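Cahier d'atelier -- Lustamow, deuxième jet

Repris ce matin le chapitre 20, celui des retrouvailles sur le quai, et je crois que je tiens enfin quelque chose, même si j'ai passé une bonne heure à tourner autour de la première phrase en buvant du thé (mauvaise habitude, je sais, mais il pleuvait et la maison sentait bon). La version précédente allait beaucoup trop vite : ils se voyaient, ils se pardonnaient, et hop, on rentrait dîner. J'ai gardé la dispute à propos de la lettre et je l'ai déplacée avant le baiser. On arrive à 1063 mots, dialogue compris.

Pour celles et ceux de l'atelier qui relisent : le village s'appelle maintenant Gudeta partout. S'il reste un Resisano quelque part, c'est l'ancien nom, soulignez-le-moi au crayon, merci d'avance ! J'hésite encore à donner la parole à l'héroïne un chapitre sur deux. J'aime tellement sa voix à elle que lui paraît un peu fade à côté, le pauvre, et il faudrait au moins qu'il ait un métier qu'on voie à la page -- pour l'instant il répare des bateaux, mais on ne l'a jamais vu toucher une planche.

À couper aussi : le rêve, la deuxième visite chez la tante, et sans doute l'orage, que j'ai déjà employé à la page 80.

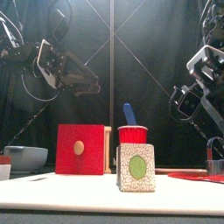 Skodville, le 12 octobre 2026

Relu le tout à voix haute après le déjeuner. Le quai tient bien, la tante peut partir sans regret, et l'orage me fend un peu le cœur, alors je le laisse dormir jusqu'en novembre. Prochaine séance : le chapitre 2, où elle ment trop bien pour quelqu'un qui vient d'arriver.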